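Do You Really Have to Fold Your Shirts?

Somebody has probably told you to fold your clothes. Maybe they said it keeps shirts from wrinkling. Maybe they said it saves space, or that it's just what tidy people do. Those are three different claims, and you don't have to believe any of them until you've had a look for yourself.

Start with wrinkles. What is a wrinkle, anyway? Cotton is made of long, thin fibers, and the fibers are made of even smaller chains stuck to each other by weak bonds. When cotton gets damp or warm, those bonds let go. When it dries or cools, they grab on again, in whatever shape the cloth happens to be in. If that shape is a ball at the bottom of a basket, you get a shirt that remembers being a ball.

So folding stops wrinkles, right? Well, look at a folded shirt. It has lines in it, right where you folded it. A fold line is a wrinkle too. It's a straight one, and people have agreed to like straight ones better. You can decide whether you agree.

A website called Tollia says its way of folding makes a drawer hold twice as much. Twice as much as what? Twice as much as clothes thrown in from across the room, maybe. It doesn't say which drawer or whose shirts. When someone gives you a number and won't tell you how they got it, put a question mark next to it in your head.

What about all those folding rules? Here are the ones you'll hear most.

Lay the shirt flat first. This one seems fair. If there's a lump underneath, folding only hides it. A sleeveless shirt is an easy one to practice on, as there are no sleeves to tuck in.

Use the seams. A seam is the line where two pieces of cloth are sewn together. It's usually thicker than the rest, so you can find it with your fingertips even with your eyes shut. Side seams make good handles. I tried grabbing the middle of the cloth and all I got was a bunched-up tent.

Sweep first if you fold on the floor. I didn't think this mattered until I folded a black sweater on the rug. Cloth picks up crumbs and fuzz very well.

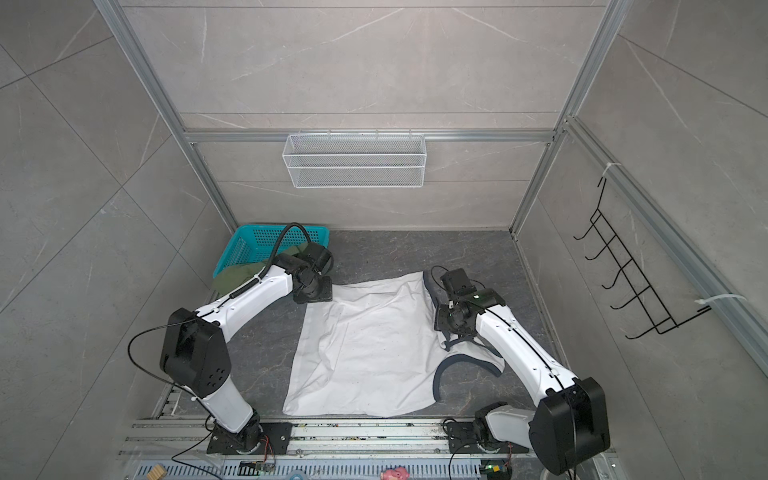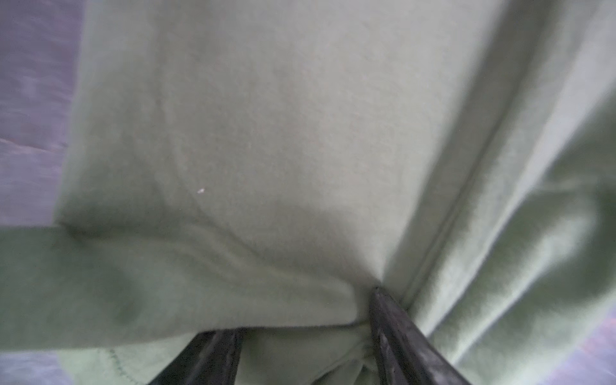
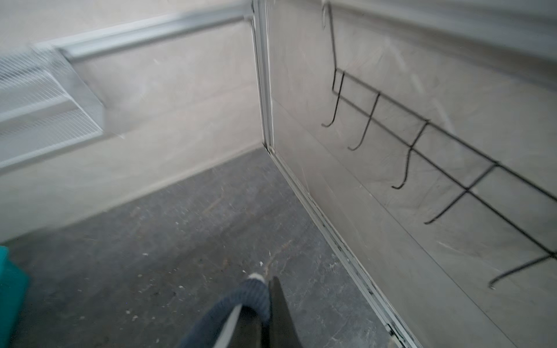
Amber Van Loon wrote in to say that she doesn't buy the part about flat being best. She rolls everything, socks to sweatshirts, and says her rolled T-shirts come out with fewer lines than her brother's folded ones. She also says that seams are no help at all on a stretchy knit, where you pull one and the whole side goes crooked.

She might be right about the rolling. A roll doesn't have a sharp corner anywhere, so the cloth bends gently all the way around. But how tight does she roll? Were both kinds of shirt made of the same cloth? Did they sit in the drawer for the same number of days? Her brother may also be a terrible folder. One person's drawer is a clue, and it would take more than that to convince me.

As for the seams, I pulled on an old stretchy shirt after reading her letter, and it did go crooked. I'd still use the seam. I'd just stop pulling so hard.

You can check the rolling idea at home. You need 2 shirts made of the same kind of cloth. Read the tags, because cotton and polyester don't behave alike. Make sure both are completely dry. Fold one and roll the other, and put them next to each other in a drawer with nothing on top. Leave them alone overnight. In the morning, shake each one out once and hang them side by side near a window.

Now ask someone who doesn't know which is which to pick the smoother shirt. It's important that you don't do the picking. If you were hoping the rolled one would win, your eyes will try to help it.

Then swap the shirts and do it all again. Perhaps one of them was always the wrinkly one.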